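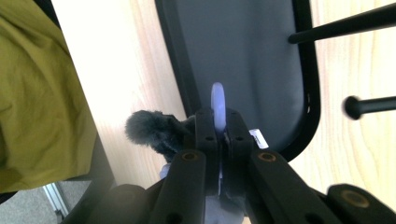 The brief for our group project sounded simple: teach a robot to tidy small things into a tray, by showing it how instead of writing the steps out in code. We called the project Luninetti, which sounded better at the first meeting than it does now. The showing is done with a hand-held gripper that carries its own camera, so a person can do the job in the ordinary way while the recording picks up what the fingers saw. Small items were the hardest. A pale lavender piece of plastic, rounded at the top, sits quite happily between the two narrow fingers once it is there, but getting it there takes a patience that none of us had listed under skills on the application form. Grip too low and you push the piece away. Grip too high and it tips.

What we set out to do

Our target was 1000 demonstrations by the end of June, split between two ways of showing. The first was by hand, as above. The second was by remote control, with one of us sitting at the Desum controller and steering the arm through the same job. We wanted to know which kind of showing gave the better trained policy for the same number of tries. The department's Morgan store lent us the controller, along with a manual for a different controller.

Showing by hand

We finished 600 demonstrations by hand. Each one started with the fingers open and ended with them open again, and the operator was told to move at a steady pace. "Steady" proved to be a matter of opinion. One member of the group moves like a surgeon and another like somebody late for a bus, and the model learned a fair average of both – a surgeon who is late for a bus.

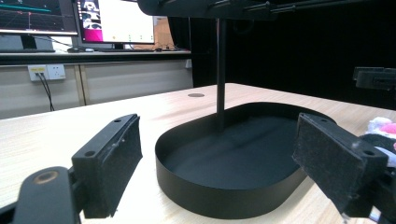

Figure 2. Gripper fingers either side of the black tray, seen from the gripper camera.

We threw out 200 of the hand recordings. Most had the operator's sleeve across the lens, and the rest were cases where somebody stopped halfway to ask whether it was still recording.

Showing by remote control

Remote control was slower and much worse for morale. The Addale software puts a short delay between hand and arm, and you learn to live with it in the way you learn to live with a neighbour's drum kit. We managed 400 usable runs, which left us level with the hand recordings that survived.
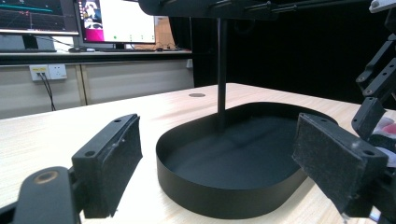 Keeping the starting view the same between runs mattered more than we had planned for. Our early policies did well in the morning and badly after lunch, and we spent a week blaming the training settings before anybody thought to compare the recordings. From then on we checked the view against fixed things on the table before we began: the oval tray in the middle, the thin black pole rising behind it, and the round cable grommet to the left of the pole. If those three were where we expected, we carried on. The felt-like pads on the fingers also pick up dust and lint, and we should have written down when we cleaned them. We did not, so this report can say nothing useful on the subject.

Results so far

The policy trained on hand recordings placed the item in the tray more often than the one trained on remote control runs. It also let go too early more often, usually with great confidence. Mixing both sets gave the calmest behaviour, though our test was small and we would not bet the deposit on it.

Still to do

Repeat the test with both sets mixed in different shares. Record the state of the pads. Return the manual to Morgan and ask, politely, for the right one.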